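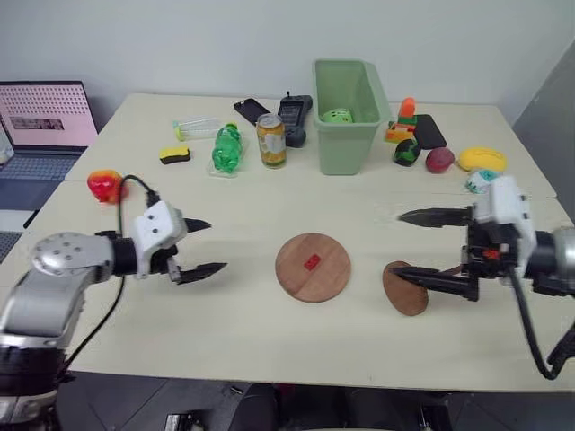
Questions people ask me about the sourdough

I've been baking from home and selling at the hatch for a good while now, and my inbox fills up with the same things every week, so I've put them all on one page. If yours isn't answered, email me. I read everything after the loaves are out, which means you'll normally hear back by 2 in the afternoon.

How do I order a loaf?

Send me a message before 6 in the evening the day before you want it. Tell me which loaf, how many, and your name (a surname too, please, I've got three Catherines). I mix at night, so anything that comes in after that goes on the next bake.

Can I just turn up?

You can, and I usually bake a couple extra, but in December I sell out before I've had breakfast. The hatch opens at 8 and I shut it when the shelf is bare.

What flour do you use?

Strong white for the everyday loaf, with a bit of wholemeal and a handful of rye in the starter. The seeded one has more wholemeal. I changed millers in January and the crumb went a touch darker, which a few of you noticed! I like it better. Clifford MacLeod wrote to me at length to say that he doesn't, and he still buys two a week.

Why is my loaf a different shape from last week's?

Because I shape them by hand and some nights I'm tired. The weather gets into it as well. On a warm night the dough runs away with itself and the loaves spread, and on a cold one they sit up nice and round. They're all weighed the same before they go in.

Is it suitable for vegans?

The white, the seeded and the rye are flour, water, salt and seeds, so yes. The fruit loaf has butter in it. The cheese one, well, has cheese.

I'm coeliac. Is there anything I can have?

No, sorry. It's one small kitchen and there's flour in the air, in the cupboards and probably in my ears. I wouldn't feel right selling you anything.

How should I keep it?

Cut side down on the board for the first day, then in a paper or cotton bag. Please don't put it in the fridge, it goes stale faster in there. If you won't get through it, slice the lot and freeze it on the day you buy it. The slices toast straight from the freezer.

It's gone hard. Can I save it?

Nearly always! Run the crust quickly under the cold tap (yes, really, just a splash) and put the whole thing in a hot oven for ten minutes. Eat it that day though, it won't come back a second time. Past that point I make breadcrumbs, or the tomato and bread soup Delia Huenchumán taught me, which needs properly old bread and far more garlic than you think.

Will you give me some starter?

Gladly. Bring a clean jam jar with a lid and I'll put 60 grams in it. Feed it the same day with equal weights of flour and water, leave it somewhere warmish and loosen the lid or it'll make its own way out. If you go on holiday it can sit in the fridge for a fortnight. A layer of grey liquid on top is fine, just stir it in or pour it off. Pink or orange streaks mean bin it and come back for more.

My own bread comes out like a brick. What am I doing wrong?

Nine times out of ten the starter wasn't ready. Drop a teaspoonful into a glass of water, and if it sinks, give it another hour or two. After that I'd look at your kitchen. Mine is chilly, and in winter my dough sits out for nearly twice as long as any recipe says it should. Go by the dough and leave the clock alone.

What weight are the loaves?

The large goes into the oven at 1,010 grams and loses a fair bit as it bakes. The small is 543 grams of dough. I know those are odd numbers, they're what came out when I split my big batch evenly and I've never tidied them up.

Do you run classes?

A few times a year, in the evening, with four people at most. Estela Núñez helps me with them and she's much more patient than I am. You go home with a loaf to bake in the morning and a jar of starter. Wear something you don't mind getting sticky. Dates go out by email first, so ask to be put on the list.

Do you deliver?

Only along my own road and the two either side, on the bike. Further than that, find a neighbour who's coming anyway. Catalina Godoy collects for most of her street and has been known to take on one more.

Can I bring the paper bags back?

Yes please, as long as they're dry and not greasy. There's a box under the hatch.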